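Teleop notebook, two-arm cell, Friday

Started at 8:40 with coffee and good intentions, and for once both of them lasted until lunch.
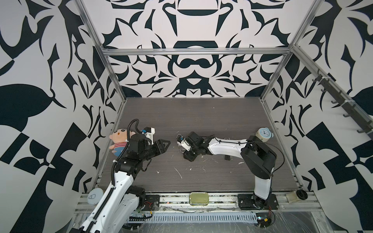
The plan for today was to keep adding to the Koltari set, the one where each arm has its own share of the table and the two of them meet in the middle. I've been driving both sides myself this week, left hand for left arm and right hand for right arm, and I'm finally at the point where I don't have to think about which is which. It took me far too long! I still catch myself leaning my whole body to the side when I want an arm to reach a little farther, as if that would help.

We had 262 good episodes when I sat down and 275 when I stopped for lunch, so thirteen keepers for the morning. That sounds slow, and it is, but I threw out a fair number where I'd hesitated over the grasp. I went back through last week's playback from the Prisa policy and it had picked up my hesitations beautifully - it hovers over an object, drifts off, comes back, hovers again, exactly the way I do when I've lost my sense of depth. So the new rule for myself is that if I stop in midair to think, the take goes in the bin. Decide first, then move.

Things I want to remember about driving:

The wrist cameras are the view to trust for the last bit of the approach. From the chair I always think I'm lower than I am.

Closing the gripper slowly on the plush doll works much better than closing it quickly. It's soft and it gives, and a fast pinch tends to grab a bit of shirt and nothing else. The tin wants the opposite, a square approach and a confident close. The alarm clock I find hardest of the lot, mostly on account of the bells. Go for the body and leave the bells alone.

Keep the right elbow high when bringing that arm across. Twice this morning I let it sag and had to back the whole thing out, and one of those would have been a lovely take otherwise.

I also spent a while on the lag we were complaining about in April. I had blamed the leader arms, but the Mondum box was logging to the same disk we record to, and with the logging moved elsewhere the follower feels much closer to my hands. I'd like somebody else to drive it for half an hour and tell me whether they feel it too, or whether I only want it to be true after crawling around with the network cable.

The tabletop needs a wipe, there are white bits all over it and I keep putting that off. Wipe it between sets and write down when, please, so that whoever sorts the episodes later knows where the change falls.

Afternoon: replayed 2 of the morning takes open loop on the arms to check the timestamps. Both fine. The full archive, counting the old Qaisi runs, is now at 1,004 episodes, though I wouldn't train on the earliest of those without looking at them first. My driving back then was really something.

Next session: right arm picks, hands over to left, left places. Start with the doll. Gripper speed limit stays where it is until I've tried the handover at least a few times, and I'll bring the better chair from the front office.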